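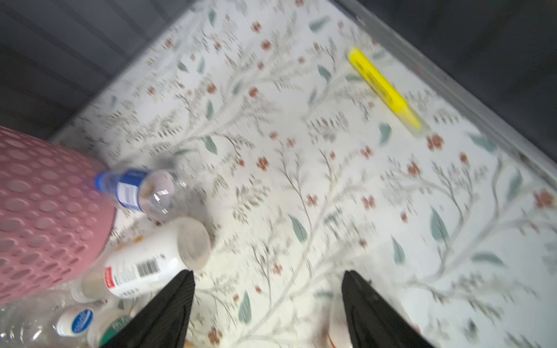
A yellow highlighter on floral-patterned paper.

Pirihi co-op closes the season with higher leaf intake

Growers supplying the Pirihi factory delivered 854 tons of green leaf in April, up 7 percent from the same month last year. The gain came almost entirely from the upper blocks, where plucking rounds were shortened after the early rains. Lower blocks were flat.

Intake at the Undwood collection point was limited by trough space for most of the month. Leaf held overnight in sacks was graded down on arrival, and members who deliver there should expect to see that in the April statement. Deliveries made before 10 a.m. were not affected.

Made tea output did not rise in line with intake. Moisture in the leaf was high and withering times were extended, which held back the rolling line on several shifts. Factory manager Jordan Lightfoot puts the outturn slightly below last year's and expects it to recover as the leaf dries out in May. 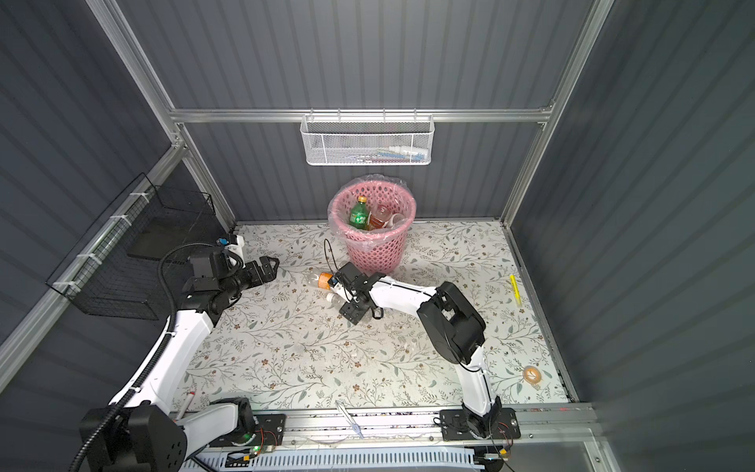
Prices were mixed. Broken grades sold steadily through Cetik, the co-op's broker, while dust met weak demand and part of the offering was carried over to the next sale. The first payment to growers is unchanged. Any second payment will be set once the carried-over lots have cleared.

Fertilizer for the next application is now in the Unetwood store. The shipment is more than 4,000 bags, and allocation is by registered area as before. Members with fields under 40 percent cover should ask the field office for the infilling rate - it is lower than the standard rate and is recorded on a separate form. Bags not collected by the end of June go back into general stock.

Pruning of the sections listed in the March issue starts in July. Growers who want to change their place in the pruning cycle need to tell the field office before the June leaf count is taken. Prunings are to be left on the ground between the rows.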